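Bin picking project: arm gets the big items but keeps missing the brush and fork

halas_lab
Posted in Student Projects, 2 replies

We are a team of two doing our senior project on mixed-item bin picking. The arm is a KUKA with a small gripper, the bin is gray with sloped walls, and the items are household stuff and toys. The planner is our own code, which we call Pedus. It was trained on 2,000 grasps, almost all of them from one set of blocks.

The pepper and the bath puff come out fine on most tries. The thin items don't. When the brush is near a wall, the gripper either closes on air or the planner rejects every approach as a collision. The little fork utensil has the same problem in the open floor, so I don't think it's only the walls.

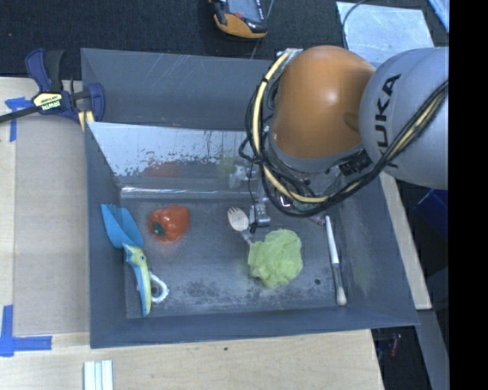

Test bin with the current item set, brush by the right wall.

We log 600 tries per item set. The demo is in July and the class rules say we can't change the bin. Should we collect more grasps or fix something in the setup first?

tultier_bench
Fix the setup first. With thin items your height error matters a lot more than it does with a pepper. Redo the hand-eye calibration, then touch the gripper tip to the floor of the bin at several points and compare with what your depth data says. Ours was off by 4 mm at one end and we spent a month blaming the network.

Also look at what your far wall does to the depth. I can see the pepper reflected in that shiny panel. We had false points behind a panel like that until we masked everything outside the floor polygon.

For the brush, try grasps across the handle with the fingers lined up parallel to the wall's normal only if you have room. If you don't, add a push move that drags it toward the middle — then grasp. Our push step was 44 lines and did more for us than new training data.

After that, collect more grasps, but on thin things. Blocks won't teach it much about a fork.

grornimier
Same problem in our club. We just slowed the arm down near the floor and it got a bit better. Not sure why. Check your cables too, ours were pulling on the wrist.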